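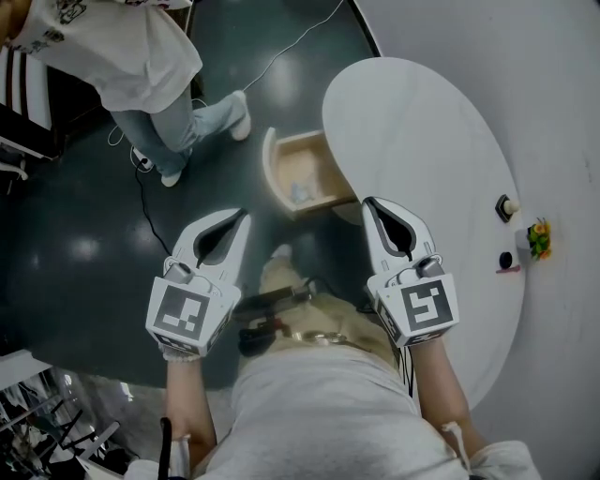
# Fenano: small-item tidying at an oval table

Search this site Search Clear

## Summary

Fenano is a set of recorded tidying episodes. Each episode covers the sorting of small household items on and near a white oval table that has an open drawer at its near edge. The set was compiled by Ama Fiadzo and Tetteh Amoah and is maintained by Ekua Tsikata. The current release is dated June 4, 2019.

## Contents

- Episodes: 1000
- Held-out episodes: 200 (included in the total)
- Table layouts: 2

Episodes are stored one per folder. The folder name gives the layout and a running number. Folder numbers are not continuous; withdrawn episodes keep their number and the folder is removed.

## Items and furniture

Table: white, oval, smooth matte top. It stands on a dark, glossy floor. The table is not moved within a layout.

Drawer: light-colored wooden sides, curved white front. Labeled `drawer` whether open or closed. An item counts as in the drawer only when it has been released and no part of it rests on the rim.

Potted plant: small, green leaves, orange and yellow flowers. It is labeled `fixed` and stays on the table. If it is knocked over, the episode is kept and flagged `plant_down`.

Small objects: these include a dark square base with a cream-colored knob, a round black object, and a short red-and-pink stick. The labels are `knob_base`, `round_black` and `stick_red`. Labels describe appearance only. Earlier drafts used guesses at purpose, and two annotators rarely guessed the same way.

Bags: white translucent plastic, used crumpled or knotted.

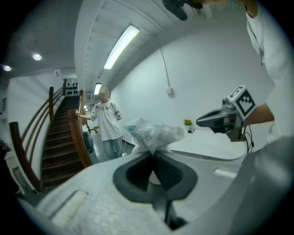 Printed lettering on bags is not transcribed. A bag is one item with its contents until the knot is undone; after that, bag and contents are labeled separately. A torn bag remains `bag`. Loose pieces are `bag_part`.

## Lighting

The room has white walls and a white ceiling with fluorescent tube fixtures and recessed downlights. The `lights` field takes `tube`, `down`, `both` or `unknown`. It was added in April and is `unknown` for the first 530 episodes.

## Known issues

- `round_black` is often lost against the floor after a drop. Check the `dropped` flag before using its end position.
- Sinan Coşkun reported swapped start and end times in part of layout 2. Corrected in this release.
- `drawer` state is missing where the table edge hides the drawer for the whole episode.

## Related sets

Hekik (shelf stocking) and Quartey (table setting) share the folder structure but not the label list. Do not merge the label files directly.

## Contact

Corrections go to Ekua Tsikata at Coltilgate. Include the folder name and the label in question. Label review by Iwona Kwiatkowski.

Share 2 Comments 0

We use cookies to remember your settings. Accept Manage preferences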